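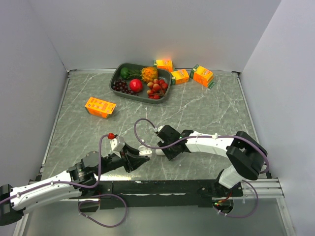 Skedo Gripper Comparison: Progress Report to the Lurcombe Fund
Period ending June

Summary

Work on the two-arm cell is on schedule and within budget. The second phase compares the Skusov fingertips with the plain black fingers that came with the grippers. We have logged 58 of the 300 trials planned for this phase. The first weeks went to mounting and cable routing, so the count is lower than it will be next period.

Setup

Both arms are mounted on the front rail and reach over the same part of the table. The tray of fruit and the orange cartons stay in place between trials so that the camera background does not change from one run to the next. Early runs with a bare table gave object detection results that looked better than they should have, and we have dropped them from the count.

The cables on both arms are tied along the links with some slack at the wrists. One tie on the left arm had to be moved after it limited wrist rotation. We lost 2 days to this and to the recalibration that followed.

Work this period

Most of the trials were small-part handling near the middle of the table, where the two grippers have to come close together. Large items gave little difference between finger types in the first phase, so we have stopped testing them.
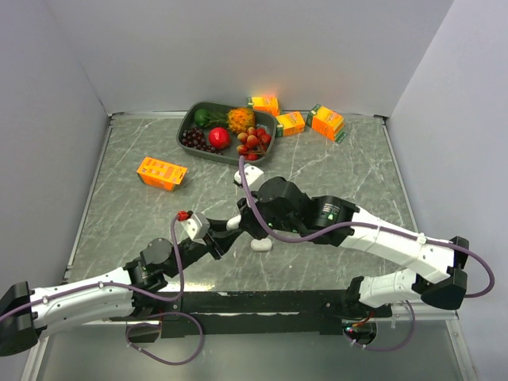
Small-part trial with the gripper ends close together near the center of the table.

Results so far are mixed. The Skusov tips hold small rounded parts more steadily once they have them, but they are wider and get in the way when the second gripper closes in. The plain fingers reach past each other more easily and drop more parts. We do not have enough trials to put a rate on either one.

Controller timing is the larger problem. The right arm lags the left at low speed by an amount that varies between sessions. The Kılıçarslan controller will be tried next on the right arm only, with the left unchanged as a reference.

Spending

No change to the equipment line. We have ordered 4 spare fingertip sets from the consumables line. Delivery is expected next month.

Next period

Complete the remaining small-part trials with both finger types.
Install the second controller and repeat the low-speed runs.
Send the trial log and the calibration records to Lurcombe with the next report.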